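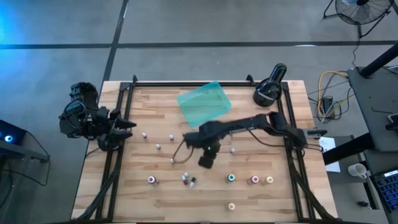 Reading Crime Reports, handout 4
Tutor: Jaqueline Orozco

Most of you wrote last time that the Brinov fraud sentence was "harsh". Harsh compared with what? The report gave the prison term and nothing about the usual range for that charge. I'd like that word kept out of your notes until you can back it up.

Who is speaking?
"Investigators say" may mean a sworn statement, a press officer on the phone, or another paper's copy. These don't carry the same weight. In the Marulanda burglary coverage, all three local stories used the phrase and all three went back to one press release. 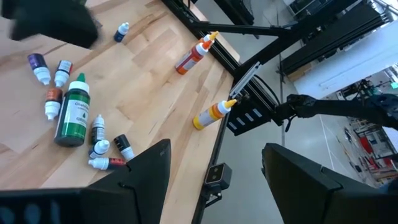 The release said police had linked the gang to 314 break-ins. The charge sheet listed four. Linked by whom, and how? Gaétan Dhillon's court notes, which you have, show that the larger figure was never put to the judge.

Pleas
A no contest plea, where a court allows one, lets it convict without the defendant admitting the facts. Reporters often turn this into "admitted". Qusai Ghanem argues in the set reading that readers don't notice the difference. Perhaps, but he asked over 300 of his own students, and I doubt they stand for readers in general.

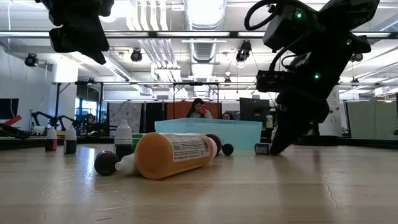

For next time
Read the two Sturkum reports, the second one first.
Underline every claim with no named source.
Write one paragraph on what the court had actually decided by the day each was printed.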